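4.2 Color and the reported size of a helping

Dinnerware color has been blamed for a great deal. In the Lernbridge survey, households with mostly pale plates reported larger helpings than households with mostly bright ones, and the popular press took about a week to tell everyone to buy red crockery. We were less sure. Pale plates also tend to be the bigger plates, and people who fill in a 6-page form on their crockery are not everyone's idea of a random sample.

We therefore asked respondents to sort their own plates into 4 color groups before answering anything about food (Figure 3). Pastels caused the most trouble. One household filed the same mint plate under "green," "white" and, on the third visit, "other."
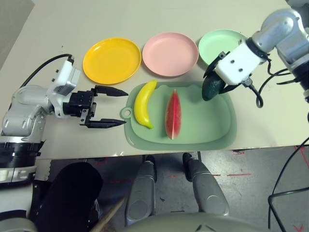 Figure 3. Round plastic plates in yellow, pale pink and mint green. The first falls in our "bright" group, the other two in "pastel."

Nele Pfeiffer objected, on reading a draft of this section, that color groups chosen by the owner measure the owner, and that we would do better to send everyone the same paint card. She is right, and the 2019 round used a card. It also lost a good many answers, as respondents turned out to dislike being corrected by stationery.

With the card in use, the link between color and helping size shrank by half – and once plate width was entered, very little of it was left. The Akolgo subsample kept a small effect for yellow, which we report in Table 5 without much enthusiasm.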